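Sunday, late

Another day on the shells. I came in on a Sunday because Tzu-hsuan Chien asked nicely and because the alternative was cleaning my oven, a job for which no machine has yet been proposed by anyone who would have to stand near it afterward.

The question on the whiteboard at Nidgate is still the same one from June: can the thing do a shop-floor chore yet? Somebody has underlined "yet." The chore is picking up a curved plastic shell from a tabletop and putting it in a tray, right side up, without scuffing the rim. My cousin did this for a summer at Cillico and says she stopped noticing her hands after the first morning. I have been doing it with the hand-held gripper for long enough that I notice mine all the time.

The target for the day was 188 good picks. A good pick is one where the shell doesn't spin, tip, or shoot across the room. The pads are flat and the shell has no flat side worth mentioning, so you sneak up on it at a slant and close slowly, as if it might wake up. Squeeze the wide part and it squirts forward. Squeeze too near the narrow end and the whole thing swings around like a gate. By lunch I had opinions about every inch of that piece of plastic.

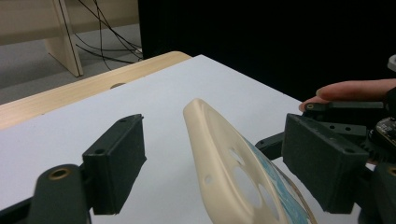
The shell, label and all, between the green pads.

The label is its own trouble. With bare fingers you feel it and shift over without thinking. With the gripper I have to look, and then look again, and then I catch the edge of it anyway and the pick goes down in the log as "label, sorry." Tzu-hsuan says to leave out the "sorry" because it confuses the spreadsheet. I said it was the most accurate word in there.

We had the usual argument over coffee. Tzu-hsuan believes the arm will be sorting shells by itself before the lease on this place runs out, and folding towels not long after. I asked which towels. Bath towels, apparently, which are rectangles and therefore practically solved. I brought up fitted sheets and the conversation moved on to Clillberg, where they have an arm that loads a dishwasher. I watched the video. It loaded 13 plates, beautifully, into a dishwasher that had been emptied by a person, using plates that had been scraped by a person, and I could hear that person breathing.

Still, I'll be fair since this is my own diary and no one gets credit for it. Last week's test run was better than I wanted it to be. It got nine in a row. On the tenth it pressed down on the shell for quite a while with what I can only call conviction, and Tzu-hsuan had to hit stop, but nine is nine. In June it couldn't get two.

Finished at 5:40 with the 188, which brings the total to 553 for this shape. The next shape is smaller and, I'm told, slippery. My right thumb has gone stiff and I opened a jar of pickles tonight with my left hand and a dish towel, unfolded.

Oven still dirty. Buy more of the blue tape, and ask about the Monday key.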